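Tub chair

From the Sitelgate Household Pages, an encyclopedia of ordinary things
Entry 344. Written by Waqas Tarar. Last changed February 6, 2025

A tub chair is a low armchair whose back and arms are made as one curved piece, so that it goes round you a bit like the side of a bath. That's where the name comes from, as far as I can tell, and I've always thought it a good one. People also call it a barrel chair or a bucket chair, though I'd say a barrel chair is usually taller and a bucket chair is something you find in a car (my sister disagrees, and she's welcome to write her own entry).

Shape and build

Most tub chairs start with a wooden frame, and the hard part is the curve. You can bend thin layers of wood and glue them together, or you can cut lots of short pieces and join them up, and then comes the webbing, the padding and the cover. I once stripped an old one down to the bare frame in May, thinking it would take me a weekend, and I pulled 2514 staples and tacks out of it before I got anywhere near the wood! The cover has to be cut in panels or it puckers on the inside of the bend. Plain cloth is kinder than stripes here, and a speckled weave is kinder still, as it hides the seams and most of what you spill on it.

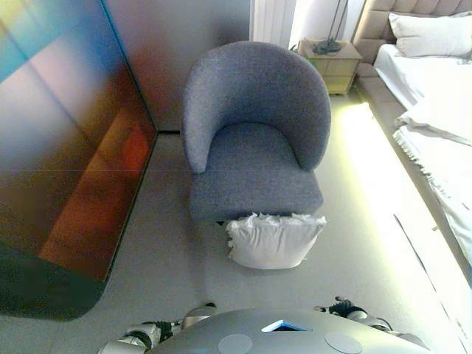 A tub chair in blue-gray fabric, with a rounded back and a square seat cushion.

Seats vary more than you'd think. Some are round and sprung, some are a flat block of foam, and the foam sort is what you'll mostly meet now. I like a firm seat myself, but it does get hard on the legs after a long film.

History

Round-backed chairs are very old, and I won't pretend to know who made the first. Padded ones turn up in French drawing rooms in the eighteenth century, and the Victorians were terribly keen on them, often with deep buttons all over the back. Later on they spread to clubs, hotels and waiting rooms, being small and easy to push about. My own favourite is the Grindis, a little leather one made by Bajwa, a workshop near me that had 9 people on the books at its busiest. They sold it for 33 pounds when it was new, and I've paid a good deal more than that for mine.

Care

Vacuum down the gap where the seat meets the back, it's where all the crumbs and coins go. For marks on cloth I use a damp rag and a little Savon soap, after trying it underneath first. Keep leather ones away from the radiator. If the arms go shiny you can have just the inside panel replaced, and any decent upholsterer will do it if you can still get the cloth.

See also: Wing chair, Footstool, Webbing, Loose covers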